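Mit dem Greifen fangen die Regeln an, nicht mit dem Roboter. So fasst die Leitung der Arbeitsgruppe Handhabung bei Wavside den Entwurf zusammen, der seit Mai in der Abstimmung liegt. Das Papier trägt den Titel »Gute Praxis für Greifvorführungen« und legt fest, wie Bedienpersonen mit einem handgeführten Greifer Bewegungen aufzeichnen, die später als Vorlage für automatisierte Abläufe dienen. Das Gespräch fand am Standort Fliridska statt, an dem die Regeln seit dem Frühjahr erprobt werden.

Auslöser sei eine interne Durchsicht gewesen, berichtet die Leitung. Von 800 geprüften Aufzeichnungen mussten 226 zurückgestellt werden. »Die Geräte arbeiteten innerhalb ihrer Vorgaben. Uneinheitlich war die Ausführung. Jede Schicht hatte ihre eigene Vorstellung davon, wann ein Griff als sauber gilt.« Der Entwurf umfasst nun neun verbindliche Punkte, von der Prüfung der Greiffinger bei Schichtbeginn bis zur Kennzeichnung abgebrochener Durchgänge.

Besonders ausführlich behandelt ist der Abschnitt über die Kontaktflächen. Er geht auf einen Vorschlag des Partners Karppinen zurück und verlangt, dass beide Finger auf einander gegenüberliegenden Flächen ansetzen. Der Gegenstand soll dabei weder gekippt noch gegen die Unterlage gedrückt werden. »Bei Quadern versteht sich das fast von selbst«, so die Leitung. »Bei geformten Kunststoffteilen braucht es eine schriftliche Vorgabe.«

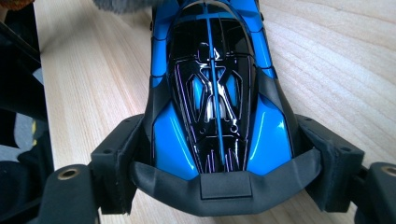

Für die Erprobung schreibt der Entwurf Gegenstände vor, die den Bedienpersonen aus dem Alltag vertraut sind und dennoch Schwierigkeiten bereiten. Spielzeug eigne sich dafür gut, erläutert die Leitung. »Ein Rennwagen wie dieser hat gewölbte, glänzende Kotflügel und eine stark spiegelnde Haube. An den Flanken liegen matte Flächen, und im vorderen Bereich setzen die Finger links und rechts an. Das entspricht dem, was wir unter einem symmetrischen Griff verstehen.« Glänzende Oberflächen sind nach dem Entwurf zulässig, müssen in den Begleitdaten jedoch vermerkt werden. Dasselbe gilt für Spiegelungen, die eine Kante verdecken.

Auf die Frage, ob so genaue Vorgaben die Arbeit verlangsamten, verweist die Leitung auf den Umfang der einzelnen Sitzung. Dieser ist auf 200 Durchgänge begrenzt; danach wechselt die Bedienperson. Anfangs habe es Widerspruch gegeben, vor allem aus Gruppen, die bisher längere Einheiten gewohnt waren. »Wir haben die Grenze bewusst beibehalten. Ermüdung zeigt sich in den Daten früher, als die Beteiligten sie selbst bemerken.«

Offen ist noch der Umgang mit dem Hintergrund. Die Firma Fastik, die ebenfalls an der Abstimmung beteiligt ist, spricht sich für eine vollständig geräumte Umgebung aus. Wavside hält das für zu streng. »Eine Vorlage, die nur auf leeren Tischen entsteht, taugt wenig für besetzte«, sagt die Leitung. Verbindlich geregelt werden soll deshalb lediglich, dass der Arbeitsbereich zwischen den Fingern frei bleibt und fremde Gegenstände die Bewegung nicht behindern – alles Weitere bleibt den Standorten überlassen.

Die Rückmeldungen aus Fliridska werden derzeit in die zweite Fassung eingearbeitet. Sie wird den beteiligten Firmen zunächst ohne den Abschnitt zum Hintergrund vorgelegt.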